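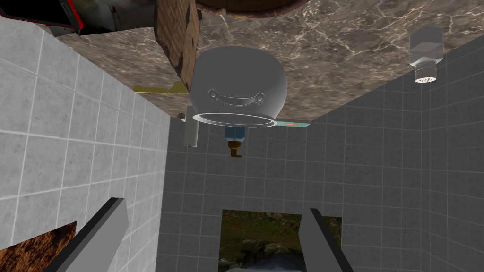 4.2 采购计划与预算分配

上一节给出的任务清单，在评审会上得到的第一个问题与任务无关，是“能不能便宜一点”。本节因此先谈钱，再谈方法。两者的次序在正式论文里通常相反，在实际项目里则很少相反。

项目启动时，设备一栏的可用额度为2000个核算单位（以下简称“单位”，按学院内部结算价折算，不对应任何一种能在校外花出去的货币）。供应商Floltero对一套台面操作工作站的首轮报价为1210单位，含机械臂本体、控制柜和两指夹爪，不含安装、备用指垫、急停按钮的延长线，也不含报价单第四页脚注中那项名为“现场适配”的服务。我们曾去信询问“现场适配”的具体内容，对方回复了一份更长的报价单。

Trultwood的方案本体价格较低，但夹爪须另购，且只支持该公司自己的法兰接口。转接件单价297单位，交货期写作“视情况而定”。考虑到一块带孔的金属圆盘占去预算的这个比例难以向任何人解释，该方案在第二轮比选中排到了末位，仅作为议价时的参照保留。这一用途它完成得不错，Floltero随后免去了延长线的费用。

4.3 以仿真代替部分采购

剩余额度不足以再搭建一间实体厨房。我们估算过台面、水槽、瓷砖墙与一批锅具的总价，也估算过机械臂在调试阶段打碎它们的速度，后一个数字使前一个数字失去了意义。因此，抓取策略的初步筛选全部在渲染场景中进行，实体工作站只承担最后阶段的验证。

图4 仿真厨房台面场景，夹爪视角。浅灰色锅与玻璃盐瓶在画面中呈倒置，前景为两根夹爪手指。

图4所示视角对采购有直接影响。手指占据了视野下方的一部分，而锅侧的弧形把手以两颗小铆钉固定，留给手指的余量取决于指尖厚度。规格书中“指尖厚度”一栏，三家候选供应商填了三种定义：一家不计指垫，一家计入指垫，Merkgate填的是“标准”。我们最终在招标文件里自附了一张测量示意图，并要求投标方在图上签字，此后各家的数字开始可以互相比较。

台面物品的种类同样进入了预算讨论。最初的申请书按“一机一物”编制，即每类物品配一种专用末端执行器，锅一种，瓶一种，餐具一种。照此执行，工具更换架的价格将超过机械臂本身，而换下来的夹爪需要一间自己的储藏室。修订后的方案只保留一种通用两指夹爪，对盐瓶这类体积较小的物品，允许成功率在筛选阶段低于锅具，差额留待指垫改型解决。指垫属于耗材，走另一个科目，审批只需要一个签字。

仿真并不免费，只是它的费用不叫设备费。渲染所用的计算节点按小时计入公共平台账单，每月结算一次，金额在三月出现过明显的跳升，原因是一个忘记关闭的批处理任务在周末持续渲染同一面瓷砖墙。这笔支出已如实计入表3，列在“其他”项下。此后我们规定，超过一夜的任务须在周五下班前登记。规定执行良好，登记表目前已有三个版本。

4.4 全周期成本的估算口径

对外汇报时，常见做法是以本体价格代表系统价格。我们认为这种口径适合开幕式，不适合第二年。本文的全周期成本由四部分构成：购置、安装与标定、维护与耗材、以及停机期间的人工等待。最后一项在文献中较少单列，可能因为等待中的人通常是学生，而学生不在任何一张资产表上。

在Floltero方案下，购置费1210单位之外，预留一套备用转接与指垫组件297单位，合计1507单位，余493单位用于安装、标定和首年维护。该余额能否撑满十二个月，取决于两项假设：其一，筛选阶段的碰撞主要发生在仿真之中；其二，供应商的“首年保修”与我们所说的首年从同一天开始计算。第二项假设已在合同附件中写明，第一项只能写进实验规程。

需要说明的是，上述分配对渲染场景的质量有一定依赖。仿真中的锅壁反光、台面纹理与真实材料之间的差异，会使部分策略在转入实体工作站后需要重新调参。我们为此在时间表上留出了四周，没有在预算上留出任何单位。第五节将报告这四周的实际用法，以及追加申请的审批进度。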